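Humidity in the basement, part two

Mon 27 April

The logger has been running since I moved the shelving away from the north wall, and I have enough data to say the wall was never the main problem. The floor is. Readings taken at ankle height run consistently higher than readings taken at the ceiling, and the gap widens at night when the furnace is idle.
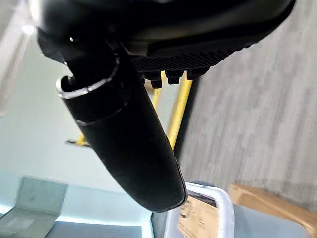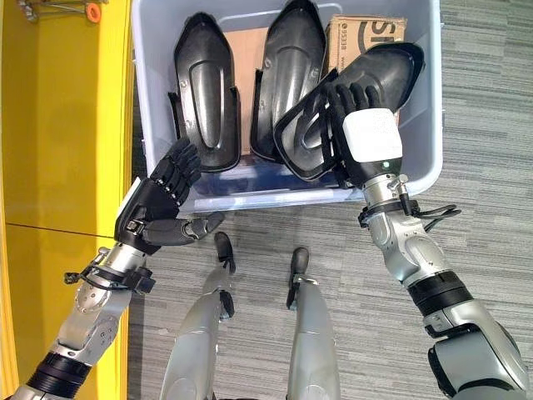

My first assumption was seepage through the block. Orsolya Orbán, who used to inspect crawl spaces for a living, suggested taping a square of plastic sheet to the slab and another to the wall before spending money. Both squares stayed down for 4 days with all edges sealed. The wall square was dry on the back. The slab square had beads of water under it, enough to run when I peeled up a corner.

Moisture is therefore coming up through the concrete as vapor. The house is old enough that I doubt there is a barrier under the slab, and the permit drawings don't show one. The county copy is missing a page, so I can't rule it out.

The options, as I see them:

A surface sealer. Cheap, and the slab can be done in a weekend, but it has to be ground or etched first and the old paint near the drain would need to come off. Tibor Pálfi sealed his and had it lift in one corner within a year. He skipped the etch.

A dimpled membrane with a subfloor on top. Works well by most accounts. It costs headroom, and I have very little to give up under the main duct.

A larger dehumidifier, plumbed to the floor drain. This treats the air and leaves the slab alone. The current unit shuts off when the bucket fills, usually overnight, and the log shows the result clearly: a flat line, then a steady climb until someone empties it.

I am starting with the third. A hose fitting for the existing unit cost $15, and it has already removed the overnight climb from the chart. The hose has to fall the whole way to the drain. Mine had a low spot where it crossed the threshold and backed up into the bucket, so I raised the unit on two blocks.

The quote for the membrane and subfloor was $2480, not including the door, which would have to be trimmed. I'm leaving that alone until I have a summer of readings.

One correction to the last post. I gave the logger interval as hourly - it was set to ten minutes, and the chart was averaging. The raw file is fine. I'll replace the chart in May, when I swap the batteries and move the second sensor behind the water heater.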